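Hands first, robot later

Zekthorpe, a wet Saturday, 22nd June. Ground floor of the old Drurell building, lights on since six. Antonina Kushnir has coffee in one hand and a marker pen in the other and is already arguing with the whiteboard.

The question on it: how few demonstrations can you get away with?

Her group's method, called Brennan, learns from people. A person holds the gripper, does the job, does it again. No robot arm in the loop at all. The recordings then train a policy which gets loaded on to the real thing. Cheap, quick, a bit hard on the wrists.

Last December it took 3000 demonstrations to get one tabletop task working. Too many. "We were sick of it," says Kushnir. "Everybody had sore thumbs."

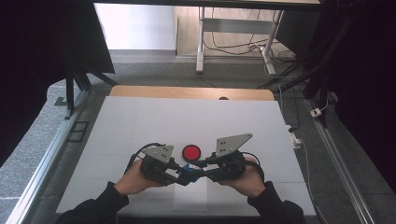 So they cut. The new version looks at each batch as it comes in, works out which starting positions the policy is least sure of, and asks the person for those next. Fewer easy repeats, more awkward angles. After that the count came down to 542, with the same success rate on the robot. Then 200, for the simpler jobs, and a small drop that Kushnir thinks she can live with.

Mounir El Fassi is less sure. He wrote most of the scoring code and he doesnt trust it yet. Of the 26 tasks in the test set, the flat ones bother him most: thin objects, low to the table, where a few millimetres of drift ruins the grasp. The policy is often confident there and often wrong.

"It asks for the wrong demos," he says. "Very politely, but wrong."

His fix is to score disagreement between several small models instead of one big one. Slower to train. Early runs look better, though he wont give a number until the repeats are finished.

Zevix, who pay for part of the work, want it on a packing line. Kushnir wants another round of bench tests frist. El Fassi wants lunch, then the flat objects again, all afternoon.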